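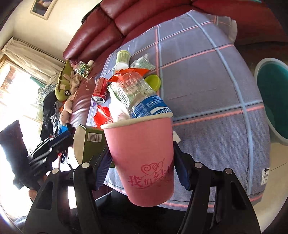
The owner of Rulon, a three-person cleaning outfit in Wasomton, has spent nine years tidying up after hotel guests and short-term renters, and she says the bed tells her most of what she needs to know. She means the trash on it. People come in late, sit down on the covers and eat. By checkout there can be a red soda can on its side, a clear water bottle tipped over against a pink paper cup, a couple of torn red wrappers and a crumpled tissue, all on a plaid sheet a few steps from the door. "I start there every time," she said. "The bathroom can wait. If something leaks, it leaks into the mattress."

We talked on a Saturday in the laundry room of the Saragih, an apartment building with 146 units, where her crew handles the furnished rentals on two floors. She folded pillowcases the whole time and stopped only to answer the phone.

Her method is simple. She stands every can and bottle upright first, whether or not she thinks it's empty. Then the lids. "Small lids roll," she said. "You shake out a sheet and it goes under the dresser, and three weeks later a guest finds it and writes a review." Wrappers and tissues go inside a paper cup if there is one, so that she makes one trip to the trash can. Bottles and cans go in a separate bag she ties to the handle of her cart.

Only after that does she touch the sheet. She folds it in from the corners toward the middle to keep the crumbs together, carries it to the bathtub and shakes it there. She learned that at her first job, in a motel off the highway, where the vacuum cleaners were always broken.

Sticky spots get cold water and a little dish soap before the sheet goes in the wash. She does not use hot water on soda until the spot is gone. For chocolate she scrapes with the back of a spoon. She has tried sprays and went back to dish soap each time.

Patterned sheets were her idea. The Saragih rentals used to have plain white ones, and she asked the building to change them. "White looks nice in the listing," she said. "Then you get one drop of red drink and you're throwing out a sheet." Plaids and stripes hide an old, faint mark, though she admits they also hide crumbs, so her crew runs a flat hand over the mattress pad before making the bed.

She keeps a notebook of what gets left behind, mostly chargers and single socks. Unopened food goes on a shelf in the laundry room for a week. She won't keep anything that has been opened, even a bottle with the cap still on.

Does it bother her, people eating in bed? She shrugged. "I do it too. I had crackers in bed last night." What does bother her is drinks set on the floor beside the bed, where she kicks them over with the cart. Last April she lost over an hour to a cup of iced coffee in unit 804, and the rug still had to be sent to Riltent, the cleaner across town, for two days.

She would like the rentals to have a small tray and a bigger trash can next to each bed. The building has said yes to the trash cans. She is still asking about the trays.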